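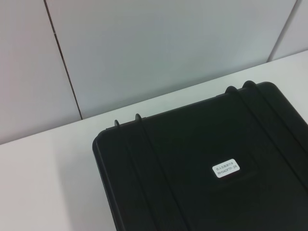 Blair Laing told us the Livora was the first exit poll recorder the Plustham crew could hand to a new interviewer in the parking lot and then walk away from. After the February primary, Blair added, the only complaint was that the screen is hard to read with the sun straight behind you.

Livora Exit Poll Recorder Set
Sold by MacAulay Polling Supply
Price: $998 per set
Availability: In stock, ships from our warehouse
Page updated 11/6/20

The Livora is a handheld recorder for exit polls, early vote polls and intercept surveys. The voter marks answers on the screen in private, the interviewer never sees the choices, and the record is saved when the voter presses Done. It replaces the paper form and the cardboard box. Paper forms can still be used alongside it, and the software has an entry page for them.

The set is sold to campaigns, college survey centers, local newspapers and polling firms. It is not voting equipment and is not certified as such. Do not use it to cast or count official ballots.

What comes in the set

Recorders: 2
Charging dock, with power cord
Neck straps
Interviewer badge holders
Privacy hood
Printed setup guide
License for the Livora desktop software

Questionnaires

You write the questionnaire in the desktop software and copy it to the recorders through the dock. Question types are single choice, multiple choice, rating scale and short number entry. There is no open text entry on the recorder. Candidate names can be rotated so the same name does not always come first. Skip patterns work forward only; a question can't send the voter back to an earlier one.

Each questionnaire can be loaded in English and Spanish. The voter picks the language on the first screen. You supply the translation.

Sampling and refusals

The recorder has a skip counter for interval sampling. Enter the interval in the morning, press the side button for each voter who leaves the building, and the recorder buzzes when it is time to approach someone. The interval can be changed during the day and the change is logged, so the results can be weighted correctly afterward.

When a voter says no, press Refused. The recorder then asks the interviewer for the voter's apparent age group and sex. These entries go into a separate file for nonresponse adjustment. If you don't want them, turn them off in the software before loading.

Storage and reporting

Each recorder holds up to 508 completed interviews. At most locations that is more than one interviewer will collect in a day. When memory is full the recorder stops taking interviews and displays a message. It does not write over older records.

The recorder has no cellular or wireless connection. Results are read through the dock at your office. If you need numbers called in during the day, use the Totals screen, which shows the running count for the first question only and asks for the supervisor code.

Files export as plain comma-separated text. Weighting is not done by the Livora software. Most customers weight in their own statistics package.

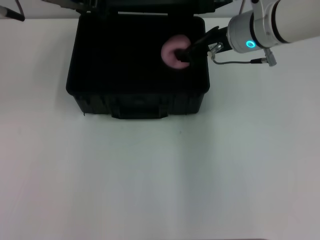 Black hard-shell case, open on a white tabletop.

Options and replacement parts

A carrying case is not part of the set and can be added at checkout. The Brullmont clip-on sun shade is also sold separately and fits all current Livora recorders. It does not fit over the privacy hood, so choose one or the other for each location. Neck straps, docks and batteries can be ordered alone.

Battery

A full charge lasts through normal polling hours. Charge the night before, even if the recorder was only used for training. The battery can be changed without tools, but finish the open interview first. An interview in progress is lost when the battery is removed.

Warranty and returns

Recorders and docks are covered for 2 years against defects in parts and workmanship. Straps and badge holders are not covered. Unused sets may be returned in the original box. Sets that have been used in the field can be exchanged only if defective. Erase all interviews before sending a recorder in for service; we do not keep or return data.

Orders

Purchase orders are accepted from colleges and newspapers. Campaign accounts are prepaid. Please give the name of the paying committee exactly as it should appear on the invoice, as we can't reissue invoices after the filing period closes.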